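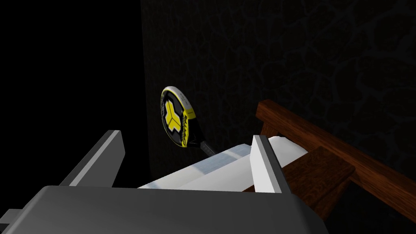

How often should a wooden cutting board be oiled?
Once a month is enough for a board in daily use, and every two to three months for a board that comes out only for bread or cheese. A new board needs more attention: one coat a day for the first week, then one a week until the end of the first month.

Choosing an oil
Use food-grade mineral oil. It has no smell, does not turn rancid, and is sold at most pharmacies and hardware stores. Olive, sunflower and other cooking oils should not be used, as they become sticky and sour inside the wood. Walnut oil hardens well but must be avoided in any household where a person has a nut allergy. Residents who prefer a firmer finish may use a board cream made of mineral oil and beeswax.

Before oiling
Wash the board by hand with dish soap and hot water, rinse both sides, and wipe it with a clean towel. Stand it on edge overnight. Oil applied to a damp board stays on the surface and leaves cloudy patches.

If the surface feels rough, sand it lightly along the grain with 220-grit paper and wipe away the dust with a barely damp cloth. Allow the board to dry again before continuing.

Applying the oil
Pour a small pool of oil in the center of the board and spread it with a lint-free cloth, working along the grain. Cover the top, the underside and all edges. End grain absorbs the most oil and may need a second pass. Leave the board for at least four hours, then wipe off whatever has not soaked in. A board that still feels greasy the next morning has been given too much.

Warm oil spreads more easily. Place the closed bottle in a bowl of hot tap water for ten minutes. Do not heat it on the stove or in a microwave.

Stains and odors
Sprinkle coarse salt over the stain, rub with half a lemon, and leave for five minutes before rinsing. Onion and garlic odors usually respond to a paste of baking soda and water. Bleach should be reserved for boards that have held raw meat: one teaspoon of unscented bleach in a quart of water, followed by a thorough rinse. Never combine bleach with lemon juice, vinegar or any other cleaner.

When to replace a board
Discard a board that has split through, that rocks on a flat counter, or that has grooves too deep to sand out. Dark spots that return after cleaning are also grounds for replacement.

Text reviewed by Ritva Ikonen, Lappalainen Household Advice Service. Last updated August 3, 2019.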